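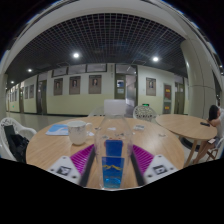
Clearing tables at Nurkach

We're teaching the clearing job by hand, one bottle at a time. My shift used to be wiping and stacking. Now I spend two hours of it guiding the grip – bottle, cup, scraps – and the rest on the floor as before.

My hours haven't changed. The work is slower and my wrist aches.

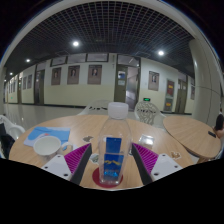 Rajeshwari Palaniappan reckons the hours will go once the teaching's done, and wants that in writing before April. I've asked too.

Recent posts
New rota, 6 of us
Lunch at Flirosby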